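Robot Learning Lab, Unit 6
Learning pick-and-place from demonstrations
Handout revised 2019-05-18

Last unit we planned every motion by hand. This unit covers behavior cloning, where a policy learns to map camera images and joint positions to the next action by copying recorded demonstrations. It is ordinary supervised learning. The inputs are what the robot sensed, and the labels are what the operator did.

Our running case is the Pruvar set, which holds 3,097 demonstrations of one task family: put a piece of fruit into the bowl named in the instruction. The instruction matters because the layout alone does not tell the policy which bowl to choose. If you train without it, the policy averages over both goals and often stops between them. 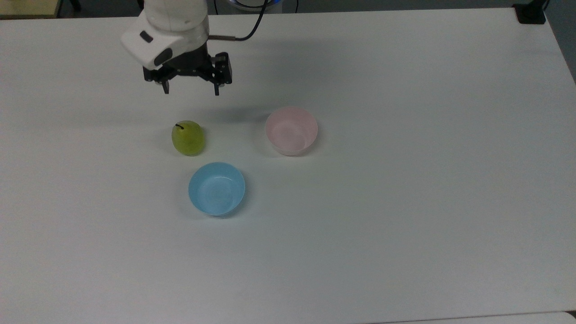 We split by layout. Of the full set, 2,126 demonstrations are used for training and the rest are held out. A random split by time step would put nearly identical images on both sides and make the test loss look much too good.

The main weakness of behavior cloning is drift. A small error moves the arm to a state that no operator visited, the next prediction is worse, and the errors add up over the episode. Two common fixes:

Action chunking. Predict a short run of actions at once, so there are fewer decision points.

Correction data. Let the policy run, have the operator take over when it strays, and add those segments to training.

For the Berkix assignment you will compare both against the plain policy. Train each one with 2 random seeds. Report success per bowl color as well as overall, and count a fruit dropped outside the bowl as a failure even if the arm reached the right place.

Reading before the next lab: course notes, sections on distribution shift and on multimodal action outputs. Reports are due in June.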